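The plate goes down first

Kam-wah Fu laid tables for a living long before she wrote about them. Her first job was in the dining room at the Bratholm, where 100 covers had to be ready by noon and every plate was set before a single fork came out of the drawer. She still works that way at home.

"People start with the cutlery and then shuffle everything along," she says. "Put the plate where the person will sit. The rest has somewhere to go."

Her own kitchen table seats 2, or 3 if the bread board goes on the side. She likes a strong colour underneath and pale crockery on top – green is her favourite, and she has painted one table that shade twice. Patterned china she leaves to her sister. A plain round plate shows the food and is easy to replace when it chips, and most of hers came from Lai, a shop near the station that sells odd pieces singly.

Children's places get the same treatment, with one addition. Something small and bright goes beside the plate, never on it, so that it can stay put when the food arrives. 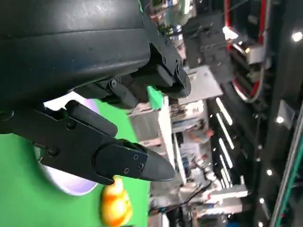 Fu keeps a shoebox of such things on the dresser. They are washed with the dishes and put back in the box after tea. Guests over the age of ten have been known to ask for one too, and she lets them choose.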